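Bedrooms, November

Gallery 6 of 7 in the Tretine household series

Karla Jaramillo started this set to show bedding in everyday use, in the rooms where people sleep. The earlier galleries covered kitchens, hallways and balconies. The whole collection now holds over 700 pictures, and the bedrooms have been the slowest part to put together. Most people want to make the bed first, and we ask them to leave it alone.

Patterned bedding gets mixed freely in these homes. A comforter comes from one set, the sheet from another, and a pillow may have been a gift. We kept the combinations as they were.

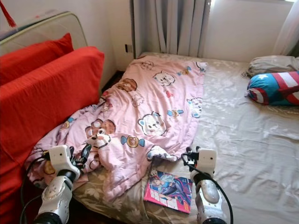 Pink comforter with cartoon animal faces and bows, grey pillow, and a bolster in stars and stripes. Something to read has been left on the sheet.

The sheet has a leaf pattern too, quite faint over much of the bed. Prints like this are easy to miss at the small size used on the index page — open the large version to see them properly.

Yuxi Li wrote the captions and Weidong Fu put the pages in order. Gallery 7 covers closets and shelves and goes up on a Wednesday, once Jintana Hemmin has finished the index. Prints can be ordered through Oltar in the two usual sizes, matte paper only.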